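Reviews > Workshop & Light Industry > Picking and Sorting

Stonero bin picking cell, after one season on our packing floor

We pack building sets for schools at Fallon. The Stonero cell came in last September to take over bin picking, the job of lifting bars out of a metal bin and passing them on by color. It was set up by Ilteck over 17 working days, longer than quoted.

It is slower than a good packer. Our best full shift so far is 1106 bars, and Saoirse Egan used to reach 2000 by hand on a normal day. It does keep the same pace at four in the afternoon, and Saoirse's wrists are better for it. 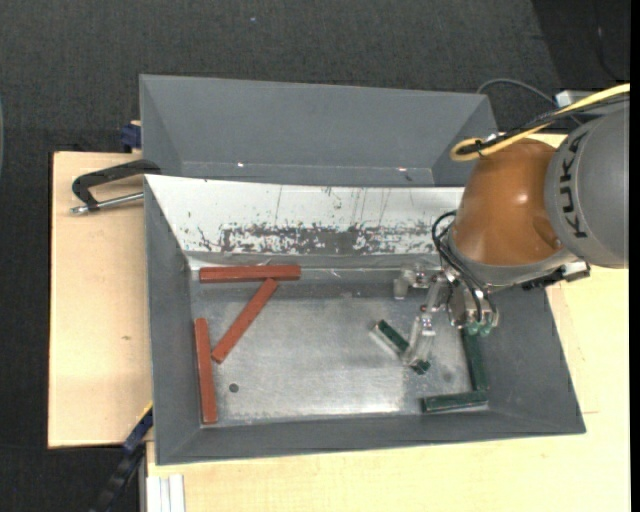

Bars lying close against a bin wall give it the most trouble. The fingers need room on both sides, and when they don't find it the cell stops and waits for a person. In the first week we logged 659 stops. Most went away after Catalina Urrutia rewrote the approach angles, which took her until Thursday night.

The work has changed more than the headcount. Two packers now run the cell and check boxes. They got a small raise, but one of them misses talking across the bench - the cell sits at the far end of the floor.

Support is by phone only and the manual is thin on fault codes. I would buy it again for bars and blocks. For small parts we still pack by hand.

Four out of five.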